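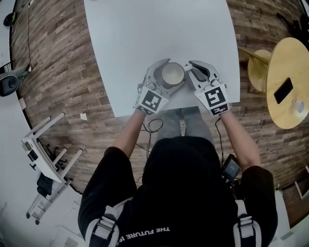 Cup on a white table, from overhead.

Reality show episodes out of order on Flenex — which numbering is right?

I'm watching a beach resort reality series on Flenex through a Grolden box. The season list shows the reunion as episode 4, and two cast members who were sent home in episode 6 are back in episode 7. The same season on Gistbridge has a different order and one fewer episode. Is there a setting for this, or do I have to look up every title? Playback is fine otherwise.

Answer 1
Flenex sorts by the date a file was added. Gistbridge sorts by original air date. Specials get whatever number is free. On the Grolden box, open the season page, press Options, then Sort, then Air date. The choice is saved per show, so you have to repeat it for each series. It does not change autoplay, which still follows the Flenex order. Turn autoplay off until you finish the season.

Answer 2
same problem with the dating one, gave up at the reunion

Answer 3
Answer 1 is correct for the sort menu. The missing episode is a separate issue. Gistbridge carries the international cut, where the two-part premiere is joined into one long episode, so every number after it is lower by one. Compare run times: if episode 1 is double the length of the others, you have the joined version. The Yeoh episode guide lists both numberings side by side, but only for shows with 50 or more user ratings. Below that it copies Flenex, errors included. I reported a wrong reunion number in September — it was fixed on the website and is still wrong in the app.

Contact us | Terms of use | Copyright, all rights reserved | Back to top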